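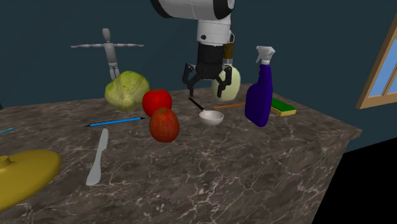 # Count the bad grasps before the robot leaves the simulator

2021-07-05

Last August the kitchen arm at Gendale closed on a ladle handle, lost it, and carried on with the task as if it were still holding it. It drove the empty gripper into the counter hard enough to trip the force limit. The incident report called this a sensor fault. I think it was a testing fault, and I think we are about to repeat it.

The arm had passed almost 3000 simulated trials in Primer before it was cleared. Passing meant the object ended up where it was supposed to be. A trial in which the fingers slipped, closed again and got lucky went down as a success. When Holroyd reran 200 of those trials and logged finger width at every step, the same slip was there, scored as a pass.

Thin handles and narrow tubes are where this happens. The fingers stop a few millimeters short of fully closed whether they hold the part well or barely at all, and the controller reads both as a grasp. 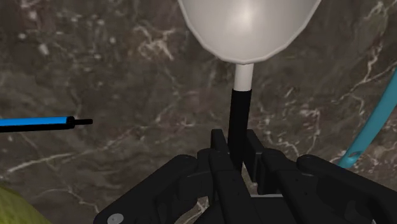 *The gripper at the funnel in simulation, seen close up.*

Folley's position is that stricter scoring would slow every release by 2 weeks. That may be true. The Gendale repair took 5, and the arm was locked out the whole time.

The change I want is small. Log finger width through the whole lift, fail any trial where it shifts after contact, and stop the arm when the same thing happens on hardware. The data is already being recorded. It should be part of the release check before the next arm ships.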